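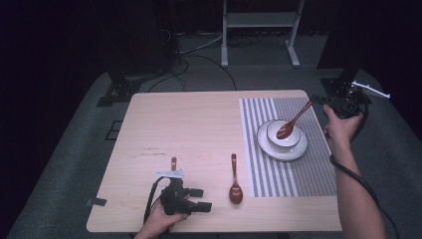
Bowl and plate on a striped placemat.

How to oil an unfinished wooden tabletop

These steps cover a bare softwood or hardwood top. Allow 18 hours between coats. In a humid August, allow longer.

1. Remove old wax with mineral spirits and a lint-free rag. Let the surface dry.

2. Sand with the grain, 120 grit first, then 180. Vacuum the dust – a tack cloth can leave residue that blocks the oil.

3. Wipe on a thin coat of Trukormont hard oil. One 510 ml can gives 2 coats on a table that seats 6.

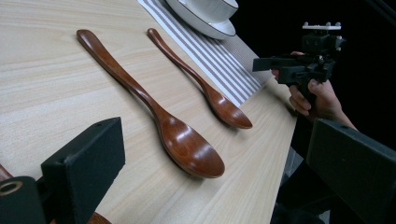
4. Wait 15 minutes, then wipe off all the oil still sitting on the surface. Oil left standing dries tacky and has to be sanded back.

5. Sand lightly with 320 grit once the first coat is dry. Repeat steps 3 and 4.

6. Spread used rags flat outdoors to dry. Folded or balled rags can ignite on their own.

Small items such as spoons need a food-safe finish. Check the label before using leftover table oil on them.
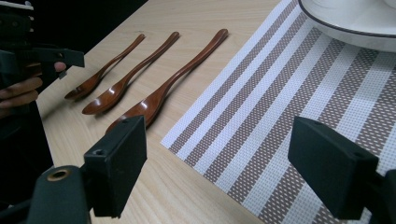
Glossy wooden spoons on a pale tabletop.

Text: Tomoyo Ishida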